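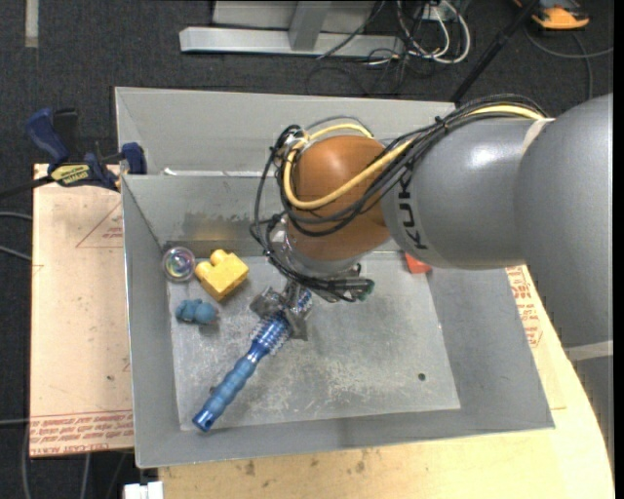 Bin cell at the Nistside open day: the arm with a blue hairbrush in its gripper.

Progress report to the Griklow fund, September
Returns sorting trial, Utberg warehouse

Summary

You asked us to report after the Nistside visit and before the second payment is released. We went, we watched for most of an afternoon, and we came back less sure than we were in the spring. The arm can pick things up. We don't yet have evidence that it can do our work at our pace, and we are asking to hold the equipment part of the grant until we do. The rest of the project is on schedule apart from the floor work, covered below.

The visit

Two of us from the returns desk and one from the maintenance side made the trip. Dal Bello, the integrator that quoted for our cell, was hosting the open day together with the Nistside workshop. There were talks in the morning, which we mostly skipped, and the cells were running from 1 p.m.

The one that matters to us is the bin cell. It uses a KUKA arm working over an open metal bin, with a metal gripper and cabling run along the outside of the arm. Small household things and toys go in, and the arm is supposed to take them out one at a time. That is close to what our returns desk handles all day, so the choice of objects was fair. We had worried it would be all cardboard boxes.

We stayed at that cell for two full sessions and part of a third. The hairbrush was a decent test, since it has bristles at one end and a hard, ribbed handle at the other, and we see a lot of brushes. There was also a clear ball with a pearly swirl, a yellow toy block and a little blue figure lying over by the left wall of the bin. Our people would clear a bin like that without looking up from their coffee.

What we were told

Dal Bello's presenter gave a figure of 700 picks in a shift. When we asked what kind of shift, the answer was a "representative" one, and when we asked who had counted, we were told the system keeps its own log. We asked for the log and were told it could be sent. As of this writing we have not had it.

We were also told that new items need no special setup. That may be right. Every item we saw picked had been brought by the host, and the bin never held many of them at once. Our totes come in packed to the top, with plastic bags, loose cords and hangers twisted through everything. A few objects spread over the floor of a bin is a different problem, and we said so on the day. The reply was that a fuller bin was "on the roadmap."

What we saw

We don't want to be unfair. The arm was smooth and it was quieter than anyone expected. It took hold of hard objects with no visible trouble. Somebody at the back of the group asked whether it would crush a cheap toy, and it did not crush one while we were there.

On the other side, it was slow. We timed a stretch of it on a phone and the gaps between picks were long enough to have a conversation in. Twice an operator stepped in and moved an object away from the wall of the bin before the next attempt. Nobody from the host mentioned this in the talk afterward. At our desk, moving the object away from the wall is the job.

The setup was plainly a workshop one. The bin was held with a bar clamp and there were cables across the carpet behind it. We have no complaint about that in a workshop, but the quote we hold is for a cell that stands on a concrete floor next to a forklift lane, and we would like to see one of those before paying for it. We asked for the address of a customer site. Dal Bello said they would need to check.

Progress at Utberg

Sorting record. The desk has been keeping a written record of what comes back and in what condition. We have almost 5 months of it now. It is handwritten and some pages are hard to read, but it gives us a baseline we did not have before, and it was useful to have in hand at Nistside when the talk turned to "typical" items.

Training. 4 of the desk staff have done the basic safety course. They found it dull and passed it. None of them has stood next to a running cell at work, so the course will probably need a refresher if the gap gets much longer.

Floor. The patch of floor where the cell would go still needs leveling. The contractor has put it off once already. We have not pushed, given that we may not be ready for the cell anyway, but we have asked for a new date.

Power. Done. The new outlet is in and has been tested. It is currently running the label printer.

Spending

We have used 50 percent of the first payment. Most of it went on the electrical work and the safety course, with travel to Nistside on top. Nothing has been paid to Dal Bello and nothing has been signed. The quote they gave us in the spring has run out, and we have asked for it to be reissued at the same price.

What we are asking for

First, that Griklow agree to hold the equipment money until we have had a trial with our own goods. We offered on the day to drive a load of our returns to Nistside, unsorted, in the totes they came in. The answer was friendly but there was no date attached to it. We have since written to repeat the offer.

Second, that the remaining part of the first payment can be moved to cover that trial, meaning van hire and a day's cover at the desk. No extra money is needed.

If the trial goes ahead and the results are good, we will say so in the next report and ask for the release in the normal way. If Dal Bello will not run our goods, or will only run the ones they pick out, our view is that the cell should not be bought from them. There are a couple of cheaper changes to the desk layout we could make with part of the money - better lighting and a second chute - and we can cost those if you want to see them side by side.

Still outstanding from Dal Bello: the pick log, a customer site we can visit, the reissued quote, and a date for the trial.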